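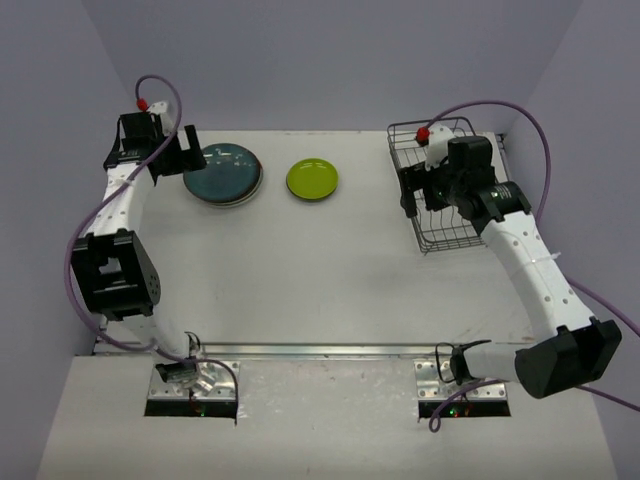 Paula Dumitrescu wrote to us in November that she had borrowed plates from three other places before ours and every time got them back in the box still damp, stuck together, smelling of cupboard. Could we please keep doing whatever we do with the racks.

Yes. We can. Mostly we just wait.

About Dridmont

We lend out plates. Also bowls, side plates, a few platters, and the wire racks to dry them on. Birthdays, funerals, school suppers, the in-laws. You pick them up, you use them, you bring them back, we wash them properly. That is the entire business, been the same since day one.

Colored plates mainly. Teal, lime green, beige, a mustard that people either love or send back. White too if you ask but every rental place has white. We like a table where the plates don't match and nobody planned it. Big dark plate for the main, small bright one for cake. Try teal over beige, it works better than you'd think.

How it started

Yaneth Palomino had a lot of plates. Too many for one kitchen. She lent some to a neighbor, then to the neighbor's sister, then a wedding, and when the wedding people asked what they owed her she said 863 dollars as a joke and they paid it. She gave most of it back. The rest bought the first proper sink.

Name comes from the street the first kitchen was on. We moved, kept the name, already had the stickers.

What we have

Almost 2000 pieces last time we went through the shelves. Some chipped, those come out of circulation and go to the mosaic people. The main lines:

Mogensen. Dinner plates, the heavier ones. Stack well, dont slide.
Plutiletti. Small round ones, bright colors, shiny. Kids fight over the green.
Jodex. Our wire racks. Thin wire, vertical slots, light enough to carry in one hand. Go out with every order over 8 place settings, no charge.

The names are ours, for the shelf labels. Please use them when you call, saves a lot of "the greenish one, no, the other greenish one."

How we wash

Scrape, soak, wash, rinse, rack. By hand for anything glossy. Plates stand on edge in the rack with a gap between, big ones at the back. They stay there until they are dry on both sides and around the foot ring, the foot ring being where it always goes wrong. Then a look under the light, front and back, for fork marks. Then stacked by size, a sheet of paper between each, into the box.

We don't towel dry. Lint. Also we'd need so many towels.

Smaller racks used to live in the cupboard, now everything stays out on the counter. Easier.

What we ask from you

Scrape them. You don't have to wash them, really, we'd rather you didn't use the scratchy side of the sponge at 1 in the morning.
If you do wash them, use the rack. Stand them up. No piles in the sink overnight.
No oven, no microwave for the dark ones.
Broke one? Tell us when you drop off the box. First one is free, after that we work it out.
Put the paper back between the plates. Any paper. Newspaper leaves ink on the beige so maybe not that.

Schools and clubs

Cheaper for you, ask. We also come in and do a short table-and-dishes session for younger classes: laying a place, clearing it, loading a rack so things dont fall over. Loud, wet, popular. Bring a change of socks. Teachers say the rack part is the favorite, we have no idea why but there is usually a line for it.

Who answers the phone

Yaneth, mostly. Mornings are washing, so if it rings out leave a message and say your size of party and colors. She calls back after lunch. Her hands are wet before that.

Pickup and drop-off

Side door, ring twice. Pickup until 1530 (yes we write it like that, the delivery drivers started it). Drop-off any time we're open. Boxes go on the low shelf on the left, racks on top, upside down so they don't catch on each other. Deposit comes back once everything has been washed and looked at, usually next day.

Price list is on the other page. Needs updating, the platters are wrong. Call for platters.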